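The case for a plain white worktop

Ivars Mägi
19th January

Discussions of small-parts work usually begin with tools and storage. The surface on which the work is done gets a line at the end of the order, is chosen from whatever is in stock, and stays in place for a decade. I think this is the wrong order of priority. For any job that consists of taking small items out of one container, looking at them and putting them into another, the worktop has more effect on the error rate than the lamp, the chair or the containers.

My position can be stated briefly. The top should be white or very pale, matt, without joints or printed markings, and larger than the work appears to need. Nothing should live on it. Containers should be dark where they meet the surface, and open from above. Storage should be in the same room but out of arm's reach.

None of this is new. It is ignored because each point costs something, and because the costs show up on an invoice while the benefits do not.

Colour and finish

Small parts are mostly dark, metallic or transparent. A dark part on a pale ground is found at once. A metallic part on a pale ground is harder, but its edge and its shadow still give it away. Transparent parts are difficult on everything, and slightly less difficult on a matt surface than on a shiny one. Wood grain is the worst common choice. It presents the eye with hundreds of short dark lines, any of which could be a pin or a clipped lead.

Tarmo Toom, who fitted out the parts room at Petrauskas before I worked there, preferred mid-grey. His argument was glare. Under bright tubes a white gloss top is tiring by the middle of the afternoon, and he was right to reject it. The remedy is to change the finish and keep the colour. A matt white top under soft, even light has almost no hot spots, and a slight cool tint in the surface does no harm.

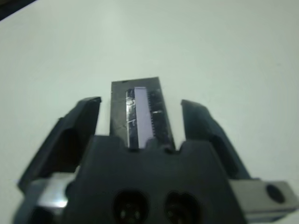 Grey also has a maintenance problem. Dust, flux residue and skin oil are nearly invisible on it, so it is wiped when the rota says so. White is wiped when it is dirty. I have worked on both and would not go back to grey for the sake of a calmer appearance.

The objection that white marks easily is correct. A marked top should be cleaned, and if it can't be cleaned it should be replaced. At Petrauskas we turned the panels over once, which doubled their life and cost an afternoon. Panels with a pale face on one side only are false economy for this reason.

Printed grids and cutting-mat patterns deserve a separate mention. They are sold as an aid to order. For cutting they are useful. For sorting they are clutter, and a part lying along a printed line can be overlooked by someone who is looking straight at it. If measurement is needed, put a steel rule on the table for as long as it is needed and then take it away.

Size

The usual way of choosing a table is to lay out the containers, measure the area they take up and add a margin. I would choose a table on which the containers in use cover a small minority of the surface. The spare area has a job. It is where a part lands when it is dropped, where two parts are laid side by side for comparison, and where a full tray can be set down without being placed on top of another one.

Stacking on the worktop is where most mixing begins. A tray set on a tray picks up whatever was protruding from the lower one. In the Godeck workshop, where I spent one November relabelling stock, a single bench held 12 trays in normal use, and all the mixed lots I traced had been through that bench. The staff were careful people. They had no free surface, so the trays went on top of each other.

A straight, unobstructed far edge matters as well. Shelves, cable trunking and upstands along the back of a bench collect objects, and anything kept at the back is reached for across the work. If the table can stand clear of the walls, it should.

Where the rest of it goes
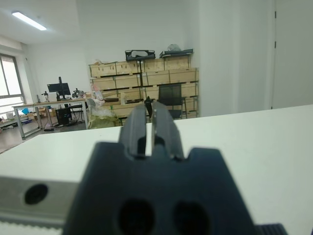
Storage in a working room is normally judged by how quickly an item can be fetched. I would judge it by how little it intrudes on the table. Fast access tempts people to leave boxes half open beside the work, and a shelf within reach becomes a second worktop with worse light. Rows of light wooden crates stacked high against the back wall, with the white table well forward of them, strike me as close to the right arrangement. Fetching something means getting up, and that is an acceptable price. The top of such a stack is its weak point. A flat grey tray, a black case or frame and a small white plastic bag have come to rest up there, and a plastic bag on a high tray is the kind of item that is searched for a month later. I would either give the top of the stack a formal use, with a label, or lower the stack until it no longer invites use as a shelf.

Crates are better than cabinets for this purpose. A cabinet has a fixed number of drawers, and the drawers become the classification. Stock that does not fit is put in the drawer with the most room. Crates can be added, removed and reordered as the stock changes, and a crate can be carried whole to the table and carried back. The disadvantages are dust and weight. Lids deal with the first. For the second, Skimotitz set an internal limit of 4 kg per crate and split anything heavier, which I thought excessive when I first saw it and have since copied.

Containers on the table

Two properties are worth paying for: visible walls and a visible floor.

By visible walls I mean that the container's edge can be seen without effort. On a white top this calls for a dark rim. White tubs on white tables look tidy in a catalogue and are knocked with the wrist all day. By a visible floor I mean a base that contrasts with the contents, so that an unfilled container is seen to be unfilled and the last remaining part in it is noticed. The two requirements point to a container with a dark outside and a light inside. Such things exist, they cost more than single-colour mouldings, and I would buy fewer of them sooner than fill a shelf with the cheap kind.

Depth should be modest. A deep tub hides its contents and encourages stirring with a finger. For anything with fine pins along one edge, depth does actual damage, as the pins are bent by other parts lying on them. Long narrow components of that type should be kept singly or in one layer, and handled by the body. 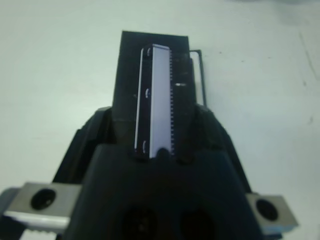 Objections on cost

The main objection to all this is money, and it should be answered with figures where possible. When we refitted a room for Nesow, the pale matt tops added 100 euros per table to the quotation. The parts stock in that room was in the region of 2,000 separate lines. One mixed lot, in my experience, takes most of a working day to put right, and the extra cost of a table is recovered the first time that day is not lost. I accept that I cannot prove which lots would have been mixed on a worse table. The Godeck bench is the nearest thing I have to evidence, and it is one bench.

The second objection is floor area. A table sized as I suggest takes up room that could hold shelving. My reply is that shelving can go upwards and a worktop can't. Where the ceiling allows it, stack the stock higher and keep the table wide. Where it doesn't, move slow stock out of the room before cutting the table down.

A third objection is that skilled people manage perfectly well on poor benches. They do. They also spend part of their attention on managing, and that part is not available for reading part numbers. Toom used to answer this by pointing out that he could work on his kitchen table and charged more when he had to.

How much should be on the table at once

My own rule is one source, one destination and the part in hand. Two open containers are enough for nearly every sorting or transfer task, and the distance between them should be great enough that a part dropped on the way lands on bare surface.

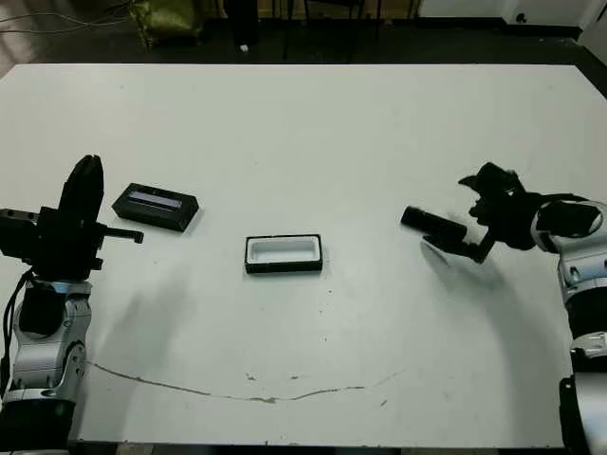 Does the rule still hold when one lot has to be split several ways?

It holds if the split is done in passes. Take out the first type, close its container, return it to storage and begin again with the next. More walking is involved and the total time is a little longer. The number of open containers never exceeds two, and each pass acts as a check on the one before it, as anything wrongly left behind is seen again.

I would make one exception, for matched sets that have to be laid out together before they are packed. For those, use the free surface directly, with no containers at all until the set is complete, and do not start a second set until the first has left the table.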